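Unit 6: Student Protest and School Rules

Reading for this week: the Fleltotcombe packet, first two sections. Bring your notes on assembly permits from last time.

The Fleltotcombe walkout began as a dispute over a dress code. Students at two high schools had asked for a meeting with the district in December and got a form letter back. By the end of the month, 3000 people had signed the petition, many of them parents. The demands had grown by then to include a student seat on the school board and an end to searches of lockers without notice.

Note the order of events. The petition came first, then the sit-in at lunch, then the march to the district office in Wavudstead. Organizers kept the march to 30 minutes so that it would fit inside the permit. 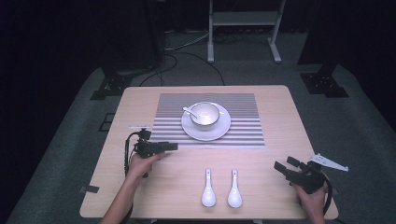
Table with a striped placemat, a bowl on a saucer, and spoons.

Terms to know:
Petition: a written request signed by supporters.
Sit-in: occupying a space and declining to leave.
Permit: official permission to use a street or park.
Counter-protest: a gathering held against another one.

The district's reply dealt with the dress code only. Compare it with the Pomare case in Unit 2, where officials agreed to talks before any march took place. Which demands were easier to grant, and who had the power to grant them?

Written response, one page, due March 30, 2024. Use at least one source from outside the packet.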